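Grabbing the bag is the easy half

9 November 2019

I have been chewing on the Pristalus paper since August and I still can't decide whether I'm being unfair to it.

The claim, if you haven't read it, is that a policy trained only on wrist-camera views can pick up soft-handled things (bags, totes, drawstring pouches) without ever building a model of the handle. No rope simulation, no keypoints, no depth. You feed it 4000 demonstrations, it watches its own fingers, it closes them when the picture looks right. The authors report a success rate that made me put down my coffee. Then I read the appendix, where "success" is defined as the handle being between the fingers when they stop moving.

Between the fingers! My keys are between my fingers right before I drop them down the elevator shaft.

I've been running my own version of it on the Paltar arm at work, in the hours when the arm would otherwise sit there. My training set is a lot smaller than theirs and my patience is smaller still. I did try to be fair. I kept their crop, their learning rate and their odd choice of throwing away every second image. What I changed was the test. I wanted the bag lifted, held, and put down somewhere else with the shopping still in it, and I did 60 tries with bags that had real groceries inside.

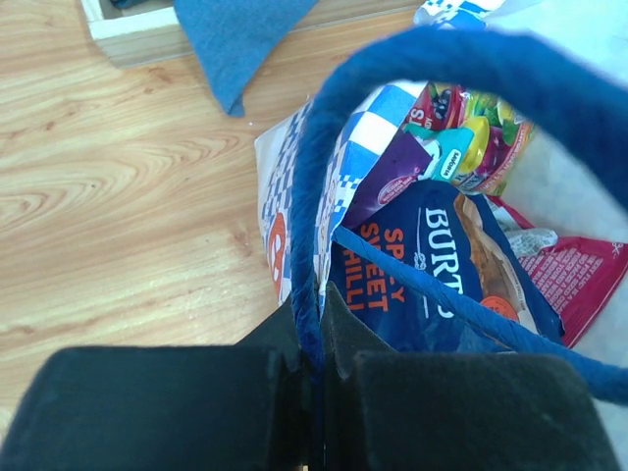
Fuzzy blue handle, bag of snacks, both fingers in position. By the paper's scoring you could nearly stop here.

I like this view for arguing with people. The handle is thick and very blue and you would have to work hard to miss it. But look at the other strand, the thinner one running down over the Burts packet. It's blue too. Pull on the wrong one, or on both, and the bag comes up differently, and nothing in the method knows the difference. It has learned "go to the blue thing." Swap in a bag with a pale handle over a pale floor and my copy wanders around like a tourist.

My numbers, then. Counting their way, I got close enough to the published figure that I believe they measured what they said they measured. Counting my way, I lost a big chunk of it. The most common failure was a perfectly good pinch followed by a slow slide as the weight came on. The wrist camera sees that happening, by the way. The policy has just never been asked to care, and the demonstrations all end at the close.

There is a comparison table too, and it bothers me more the longer I look at it. The Fonach baseline gets 2 camera views and no retraining on soft objects, while the new method gets tuned on bags from the same shop as the test bags. I'd have lost that race too.

To be clear, I think the wrist view is a good idea. It's cheap, it goes where the hand goes, and I'm keeping it. People were writing about looking at the work from the hand back in 1977, so I'd also go easy on the word "novel." But I would like one more column in that table, labeled "still holding it after ten seconds," and I'd like to see it before the next group cites the headline number.

Next I'm going to record demonstrations that carry on through the lift and see if the sliding goes away. My bet is it gets a bit better and the wrong-strand problem stays exactly where it is. I'll post the counts either way, including the ugly ones.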